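The Case Against Making the Bed Properly

Soledad Maldonado
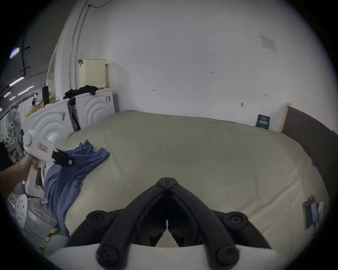

Who is the smooth sheet for?

My mother made beds the way other people ice cakes. Every crease was chased to the edge and tucked out of sight, and the whole job had to be finished before anyone was allowed breakfast. I kept it up for 18 years without asking why. I'd like to ask now.

The usual claim is that a made bed sets you up for the day. I have read this in magazines, on tea towels and once on the side of a mattress box. I have yet to meet the evidence. What I have met is the back ache that comes from leaning across a large mattress to flatten a wrinkle that will be back by bedtime.

A pale fitted sheet with a few creases in the middle is a finished bed, as far as I'm concerned. It's covered. You could lie down on it. Throw a crumpled blue cloth over the side and it is still a bed, and the black clothes heaped on top of the washing machine are a far more pressing matter.

The laundry was there first

Put the bed in the same room as the machines, as plenty of people in small flats must, and the mattress becomes the only decent folding table you own. I don't see the shame in that. Yet the advice columns want it dressed like a hotel, with 12 cushions, while the basket sits full beside it.

I tried the hotel method for 3 weeks in February. The bed looked lovely. The washing went on the floor, and I spent my evenings moving cushions - then moving them back.

So pull the corners on, give the middle one swipe with your arm and go and deal with the socks. If a guest complains about the creases, hand them the iron.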